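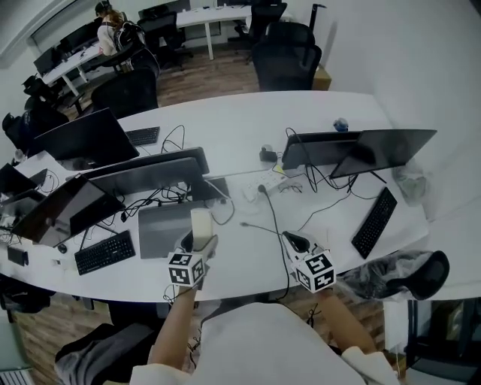 Notes on the desk set, part 3

Apr 4, 2025

The desk set now stands at 3931 episodes. After the first pass of filtering, 3853 of them are usable. The rest were dropped for the usual causes: lost tracking, a clipped start, or a gripper that never closed far enough to register.

I have been asked why we record with hand-held grippers at all when Godden, the arm in the back room, can be driven directly. The answer is speed. Driving Godden through a short pick takes several times as long as doing it by hand, and the motion that comes out is full of pauses. A policy trained on it learns the pauses too. In December I trained one on 100 driven episodes and it stopped above every object before closing, exactly as I had.

Each hand-held episode is stored as two wrist streams, one head stream, the pose of each gripper and the width of each pair of jaws. Poses come from Tetham, our tracking code, which uses the square markers on the grippers. Tetham writes a confidence value with every pose. Anything that stays under the threshold for more than a few samples gets flagged, and I look at the flagged ones by eye.

The wrist stream does most of the work in training. It stays close to the object and looks much the same whether a person or an arm is holding the gripper. The head stream is mainly for labeling, although Ambrose (the current model) does take it as a second input at low resolution.
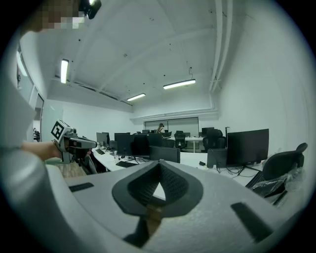
View from the right gripper, with the left one also in sight.

Some things I changed for this round:

Start pose. Episodes used to begin with the grippers wherever they happened to be. They now begin with both held over the desk, jaws open, for a full second. Sonach, the script that cuts the recordings, looks for that still second and had been guessing without it.

Hand choice. The older episodes leaned heavily toward the right hand, and Ambrose would reach across with the right even when the object was next to the left. I now alternate by block.

Clutter. The desks stay as they are, cables and keyboards included. An earlier set recorded on a cleared table scored well on that table and badly everywhere else.

Jaw width is still the weak spot. The reading drifts over a long session – slowly enough that no single episode looks wrong – and thin objects suffer first. For now I close both grippers fully at the start of each block and subtract the offset. It works, but it depends on me remembering to do it, and there are two blocks in this set where I did not. Those are tagged in the index and left out of the usable count.

Next is a retrain of Ambrose on the filtered set, with the input sizes unchanged so the scores can be compared with the last run.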